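News > Local > Town Buildings

Tollatden gets its floor back, and is asked to please take its shoes off

The floor of the Tollatden community hall, which most residents under the age of 40 had assumed was gray, is wood.

The discovery was confirmed this month when the hall reopened after a long summer and a longer fall of work. Under two layers of sheet flooring and a quantity of glue that one report to the town board described as "generous," the contractor, Bélanger Floors, found the original hardwood. It was pale, it was mostly flat, and it had been down there the whole time while the town held three separate fundraisers to buy a new one.

The money raised has gone toward sanding, patching and finishing what was already owned. The final bill came in under the estimate, a result so unfamiliar that the item was read into the minutes twice.

The job began in April, when a leak behind the kitchen lifted a corner of the old covering near the stage door. The plan at that point was to cut out the bad piece, glue down a new one and say no more about it. The bad piece kept going. By the end of the first week it had reached the coat racks, and by the end of the second the hall was closed, the square dancers had moved to the school gym and the blood drive was being held in a church basement with one outlet.

Bélanger's crew pulled the rest by hand. Along with the glue they turned up a dance card, a flattened tin whistle, several dozen bobby pins and a key that fits none of the doors in the building. The key has been hung on a nail in the office in case a door is found.

Most of the old boards were sound. Those nearest the kitchen were not, and replacements were cut to fit from salvaged stock of the same sort. Anyone hoping to find the patch is welcome to try. The boards vary in length all over the room, the seams fall where they fall, and two members of the town board have so far pointed with great confidence to different places.

Opinion on the finish was less easily settled. One camp wanted a high shine, on the grounds that a hall should look like a hall. Another wanted no shine at all, on the grounds that someone's aunt would break a hip. The public meeting ran past ten and was adjourned for cake. What went down in the end has a slight gloss, enough to please the first group from the doorway and the second group once they have walked across it.

There was also the matter of stain. A sample board in dark walnut was left in the lobby of the town office for two weeks with a comment sheet beside it. The comments included "no," "NO," and a recipe for pickled beets that had evidently been meant for the sheet next to it. The floor was left its natural color, knots and all. A few visitors have since asked when the darker streaks will be fixed. They are grain, and they will not be.

Furniture has been coming back in stages. The tables with metal legs are allowed on the boards again, with a new rule that they be lifted by a person at each end and not pushed by one person in a hurry. The piano is still on the stage, pending agreement on how it gets down. The old stacking chairs, which lost their rubber feet sometime in the last century and have been carving small half-moons into the flooring ever since, will not be coming back. A set of new ones has been ordered from Udia, a supplier two counties over, and is expected before the holidays, though the order form does not say which holidays.
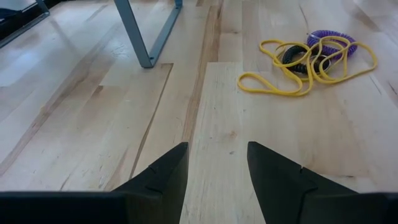 The hall's hardwood in its natural color, with a table leg back on the boards.

House rules have been posted inside the front door and cover both sides of a sheet of paper. Street shoes are discouraged. Tap shoes are permitted with written notice. Tape of any kind is forbidden, a line widely understood to be aimed at the indoor shuffleboard league, which has marked its courts in yellow tape for as long as anyone can remember and took some of the finish off the old floor every spring. The league says it is studying alternatives. Chalk has been mentioned, and so has an appeal.

Spills are to be wiped up at once with the cloths provided. The mop and bucket are now kept in a locked closet after an incident in the first week in which a well-meaning user washed the entire floor with dish soap. The floor recovered. The square dancers, who had it next, report that the evening was brisk.

The first full event in the room was the Stundari supper, held on schedule for the first time since the leak and attended by people who had not been to one in years and spent much of it looking down. Felt pads were handed out at the door with the name tags. Gravy was served, over the objections of those who had suggested a menu of drier foods, and was carried to the tables at a walking pace.

Regular bookings have resumed, and the calendar is posted at the town office. Socks with grips are available at the front desk for a small deposit. The kitchen floor, which is still gray, will be looked at next year, and residents are asked not to lift the corner.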